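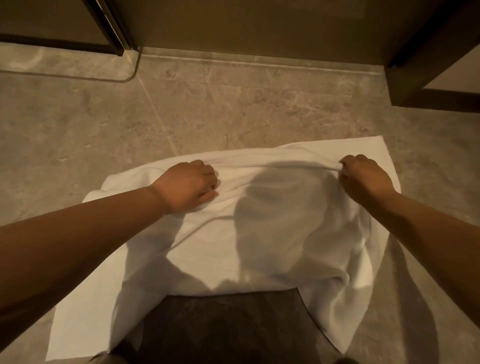 A white cloth, pulled taut between two hands.

The fold that was going to change my closet

Floor folding promises flat linens and a calmer home. After 8 weeks of it, our writer has a tidy shelf and some doubts.

1,218 shares

I have been told to fold my laundry on the bed, on the ironing board, over my forearm and, by one very confident pamphlet, against my own chest with my chin as a clamp. The latest advice is to get down on the floor. The Hulier method, as taught in a two-hour class above a fabric store in Nernier, says that a towel or sheet should be laid out flat, pulled square and pressed smooth with bare hands before a single fold is made.

The class cost more than my towels did. For the money I got a booklet, a cup of mint tea and the news that I had been folding in the air like an amateur since college.

There is something to it. A big piece of cloth held up in front of you sags in the middle, and you end up guessing where the corners are. Put it on the floor and you can at least see the mess you are dealing with. Pinch two spots, pull, and the wrinkles run straight out from your fingers, so you know where the slack is. I grant all of that. My grandmother knew it too, and she used the kitchen table.

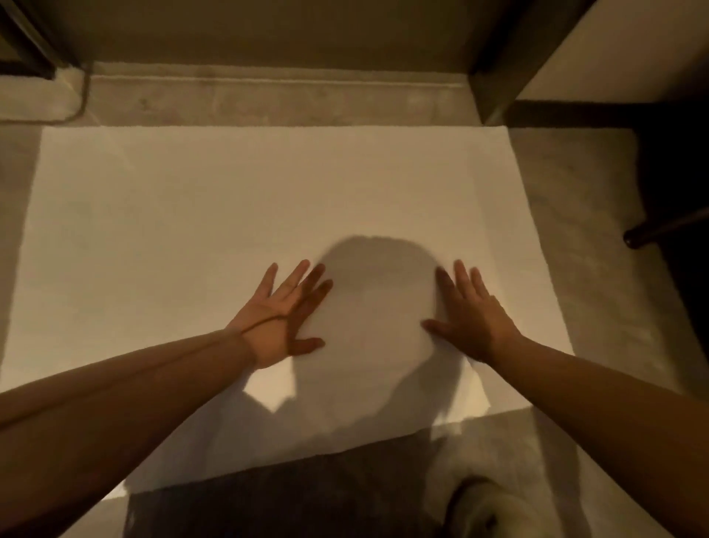 BY THE HOME PAGES WRITER
Bogale Magazine - July 7, 2019

The pressing is where the method and I began to part ways. You spread your fingers wide and push down with your palms, working from the middle to the edges. The booklet calls this "waking the cloth." I call it leaning on a sheet. It does take out the softer creases, and it is pleasant enough for a minute or so, but anything that has spent a night balled up in the dryer will still want an iron.

Then there are the practical questions, which the class handled by moving on to the next fold. Clean whites go down where shoes and the dog have been. The booklet says to vacuum first, so now folding a towel begins with getting out the vacuum. A lamp behind you throws your own shadow right across the part you are trying to smooth. And knees are not mentioned anywhere. I asked, and was sold a mat.

I kept at it from February into spring, 4 baskets a week in a bad week. My towels did come out more even, and the stack stopped sliding off the shelf. The fitted sheets stayed exactly as lumpy as they were before. I also timed myself, grudgingly, and a load took twice as long.

Rarnness, the storage chain, is already selling a gray folding pad to go with all this. It looks a lot like a bath mat - I put it next to mine and had to check the label. I sent it back.

What I have kept is the pull. Two hands, a good tug, corners out. I do it on the bed.

2 COMMENTS

linen_and_dust
I took the same class and liked it. The sheets look great. You do have to vacuum, though, she's right about that.

porchlight
Twice as long?? My towels go in the closet however they land. Did they refund you for the mat too?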